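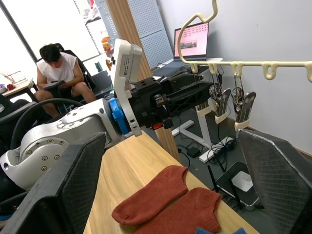

Fig. 2 – Clip hanger with socks on the work table

4.2 Hanging socks on the Belay clip hanger

This section applies to the Belay clip hanger used with the Skallside table. For shirts and trousers, see the Brukton rail supplement.

Before you start
Socks must be spun. Do not hang dripping items over a wooden tabletop.
Clear a flat area 60 cm wide under the hanger.

1. Hang the hanger by its hook. Check that the bar is level and turns freely.
2. Sort the socks by color and lay each pair flat on the table.
3. Pull out each toe and heel. Turn any inside-out sock before clipping.
4. Press the clip open fully. Do not force fabric between half-open jaws.
5. Insert the top edge of the cuff, no deeper than 2 cm, and release the clip.
6. Pull down lightly on the sock. If it slips, clip it again through both layers of the cuff.
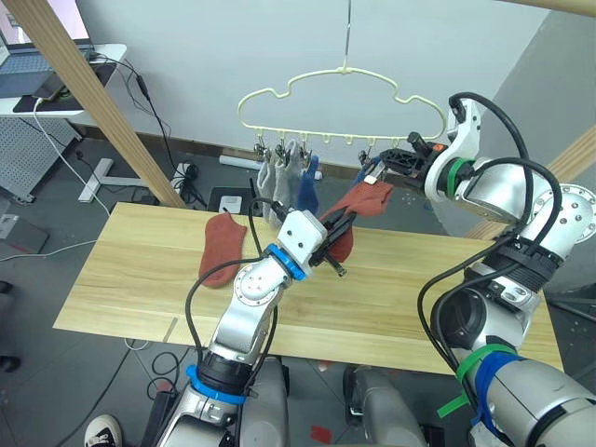
Load the hanger from the ends toward the center and keep pairs on adjacent clips. An uneven load tilts the bar and lets socks slide together, which slows drying. Light items may be clipped first, as with the two light gray socks at the left end; the blue one takes the next place to their right, and the rust-red pair is assigned to the right end. Leave the second sock of a pair flat on the table until the first is secured.

CAUTION: Maximum total load is 391 g. Do not add weight to the hook to correct a tilt.

CAUTION: Keep wet textiles away from power strips and cables on the floor.

Note: Thick knit socks may need two clips each – one at each side of the cuff.

Removing socks
7. Support the sock with one hand and open the clip with the other. Do not pull the sock out of a closed clip.
8. Fold pairs before storage.

Replacement clips: order part 89 from Bastidbridge.

Revised June 2025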